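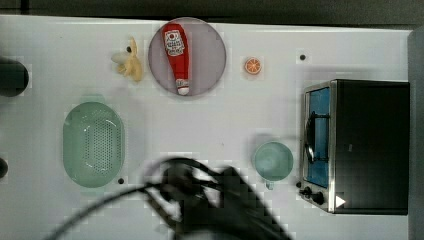
Unit 2: The first 72 hours after intake

Wonbridge Animal Care Certificate, evening group
Handout to go with the February lecture

Welcome back! Last time we stopped at the front door of the shelter, with a cat in a carrier and a worried person holding it. Now we get to go inside, and I think this is the best part of the whole course. So much of what happens to an animal later on is settled by small, dull-looking choices made in its first three days, and you can learn to make them well.

What we mean by intake

Intake begins when responsibility for the animal passes to the shelter. It covers the paperwork, the scan, the first look over, the choice of kennel or pen and the first feed. It does not cover assessment for rehoming. People mix these up all the time, and I did too in my first year. A dog that growls at 4 p.m. on the day it comes in is telling you about its day. Write the growl down, with the time and what you were doing, and leave the word "aggressive" out of it.

Three routes in

Stray: found by a member of the public or picked up by a warden. You often know only the place, so get it properly. "Julstead" is no use to an owner who is searching; "Julstead, footpath behind the allotments, by the second gate" is wonderful.

Surrender: handed over by the owner. You may have only ten minutes with the one person who knows this animal best. Ask what it eats, where it sleeps, what it's frightened of, and what word they use for "come here". Let them talk. Some will be upset, some will seem cold, and neither tells you much about how the animal was kept.

Seizure: removed as part of a welfare case. Everything you write may be read out in court, so use ink, sign each sheet and never correct an entry by covering it up. One line through the mistake, your initials, carry on.

The Julstead records

We'll be working from the intake book at Julstead, which has 1,746 entries and is a joy to read once you get used to the handwriting. In 900 of them the coat is described in one word. Try this at home: pick any ten of those and see whether you could match the entry to a poster on a lamp post. Then try it with the longer ones (the entry for the grey lurcher with the nick in the left ear is lovely). Bring your notes, we'll compare.

Scanning for a chip

Go slowly. Start between the shoulder blades, then work down both sides, the neck and the front legs, as chips can drift. Turn the scanner and go over the animal again the other way. Scan again the next morning, even when you're sure. A number that leads to an old address is still a good lead, so ring the database, ring the old number, and log each call.
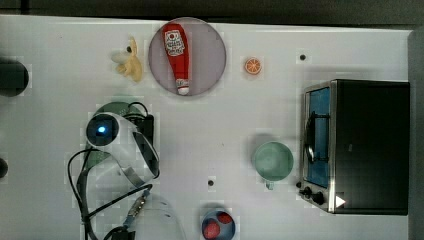 Body condition: looking and feeling

Most of us are taught to look first. I'd like you to get your hands on the animal as soon as it's safe, as a thick coat hides a great deal. Run flat fingers along the ribs, over the hips and down the spine. We use the MacLeish sheet, which gives you a box for what you saw and a separate box for what you felt. Fill in both, please, even when they agree.

A very thin animal must not be given a big bowl of food, however much you long to do it. Small amounts, often, on a plan from the vet. Refeeding too fast can make a starved animal seriously ill, and we'll spend a good half of next session on why.

Quiet time

Once it's safe and fed, leave it be! Cover part of the pen front, give it somewhere to hide and keep the same carer for each visit if the rota allows. The Tarska kennel block is laid out with this in mind and we'll walk through it before the break. Notice where the doors are.

For next time

Fill in one MacLeish sheet on a pet you know.
Read the seizure section again and mark anything you'd want explained.
Bring soft shoes for the Tarska walk.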